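Zultelo Bench Cell Set-up Guide

Section 4: Working rules for two-arm tabletop cells

Read this section before you turn on motor power. The rules apply to every cell with more than one arm, including cells used only for teaching and testing.

4.1 Before power-on

1. Name one person as cell lead for the session. Write the name on the log sheet.
2. Check that both arms are bolted tight to the frame.
3. Press and release each emergency stop. The status line on the control screen must change both times.
4. Set the speed limit to level 2. Do not raise it until 4.3 is complete.

Note: The emergency stop cuts motor power. An arm that is not supported may drop.

4.2 Laying out the table

5. Place the tray first, then the cup and plate.
6. Put other items, such as a book or a plant, behind the tray. Tall items count as obstacles and must be entered in the layout file.
7. Keep at least 400 mm between the two grippers at the start position.

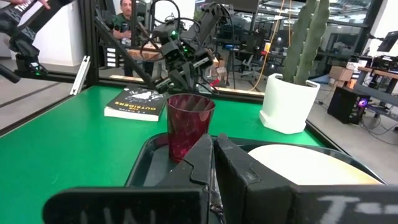 Reading time for this section: 2 min

Caution: Keep fingers away from the joints when you hold an arm by hand. Hold it on a solid link, never by a cable.

8. Follow each cable loop through the full reach of its arm. A loop must not catch on the frame or on the other arm.
9. Tell the cell lead before you reach inside the frame. The lead answers out loud.

4.3 First run

10. Run the test path with no grip commands, one arm at a time.
11. Run both arms together at level 2 for 12 cycles. Stop if either arm touches the tray.
12. Save the log and have the cell lead sign it.

Caution: Do not leave a cell with motor power on. Use Park, wait for both arms to stop, then switch off.

4.4 Changes to the layout

If you move the tray or add an item, repeat 4.3 from step 10. Send questions about these rules to Ladan Nikzad or Ruben Claeys at the Sotcombe lab.

Section revised 7 April 2024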